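Ticket 434 – Prosley washer stops mid cycle, drum full of water
Opened by: Shivam Semwal
Assigned: Nadiia Semeniuk
Status: waiting on customer
Opened: Monday, October 16, 2023

Shivam, first message
Washer quits partway through. Prosley front loader, bought used from Hekico in September. Fills fine, tumbles, then sits there with the light blinking and the drum full. Door stays locked. Have to drain it by hand with the little hose behind the bottom flap. Did that twice now, towels everywhere. Kids have a game this weekend so need this sorted quick.

Nadiia, reply
Thanks Shivam. Need a few things from you – which cycle, how big a load, and how many blinks before the pause. Also has the filter been out since you got it? Used machines from resellers often come with the last owner's lint still in there.

Shivam
2 blinks, pause, 2 blinks. Normal cycle, warm. Load was maybe half full. Filter yes, took it out, found a hair tie and a dime. Rinsed it, put it back, same thing again. Tried the Quick cycle after that, same.

Nadiia
OK so that code is slow drain. Filter is clear so next is the hose. Please check:
Pull the machine out and look for a kink where the hose goes up the wall.
Take the end out of the standpipe and aim it in a bucket, run Drain only.
Tell me if it comes out strong or just dribbles.
Unplug before you move it please.
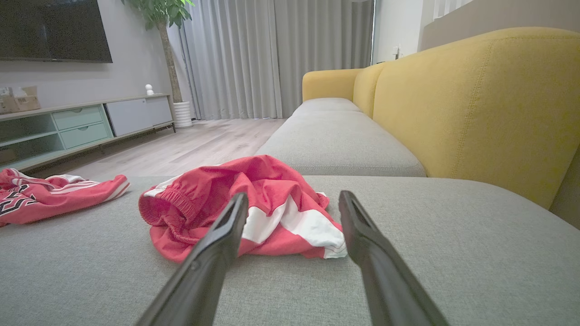 Shivam
Hose test done. No kink. Into the bucket it dribbles for a bit then quits, pump hums the whole time. Also it only does this with big stuff or mixed stuff, I think? Ran an empty one last night and it finished, slow but finished. What I want to get through today is the sports stuff, red shorts with the white stripe and the red top that goes with them, sitting on the sofa for now. Shiny sports fabric so not much water in them. Can I run just those on Drain + Spin or is that asking for trouble.

Nadiia
Wouldn't run anything yet. Humming with a dribble is nearly always something stuck at the pump wheel, past the filter. Take the filter out again, shine a flashlight in, turn the wheel with a pencil. Should move in little jerks. If it's jammed or spins totally free, tell me which. Wash the sports things in the sink with cold water for now, red on its own, no soaking.

Shivam
Wheel is stiff. Got a bit of plastic out, looks like a collar stay. Still stiff after. Model plate says Nisterus pump, if that helps. Serial is scratched up, cant read the end.

Nadiia
It does, thanks. That pump is a swap part, we dont rebuild them. Checked with Jaiswal parts desk, they have it, price is a bit more than 100 before tax. Hekico should cover it if you're still inside there warranty – send me the receipt and I'll file it from this end. Keep the water tap shut off meanwhile.

Shivam
Receipt is in email somewhere, will look tonight. Tap is off.

Internal note, NS
Part on hold at Jaiswal. Don't release until receipt is in. If no receipt by end of week call him, not email.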